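About us

Landamdale sorts and stores printed cards for people who have more of them than shelf space. Shabani Owino started it in a back room with 13 boxes and a borrowed table. Dennis Swai joined the next November and still does most of the sorting.

We keep cards upright in slotted organizers — one card to a slot, grouped by set.
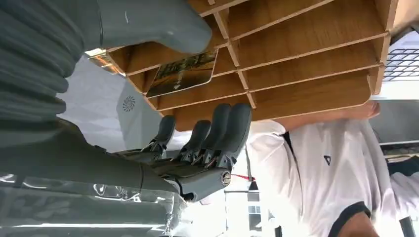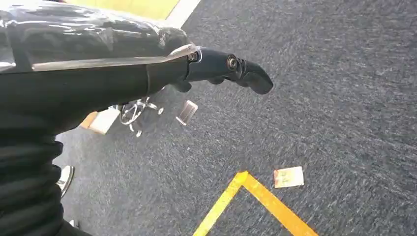
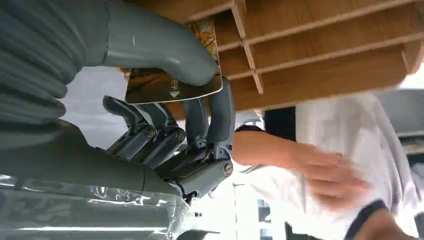
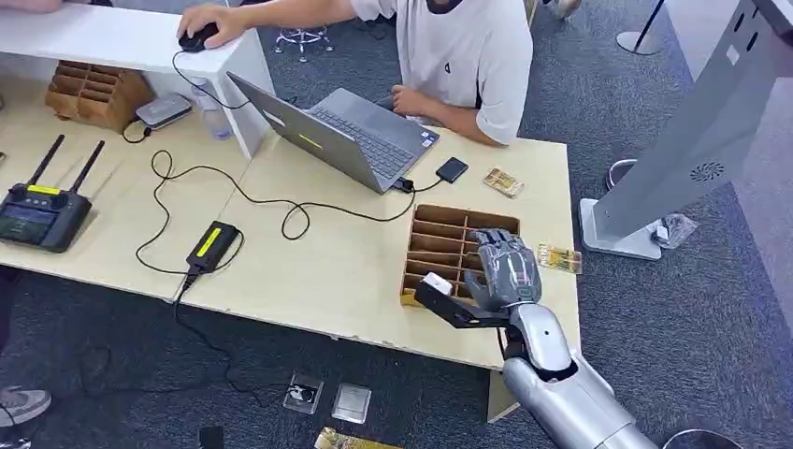 Every collection gets its own list, typed up as the cards go in. The largest so far ran to 2,103 cards and took us 21 days. Most are under 500.

We don't buy, sell or grade. If you want a price, ask Kyei, two doors down. Drop-offs are at the side entrance until 4 p.m. — please label your boxes with a name and phone number.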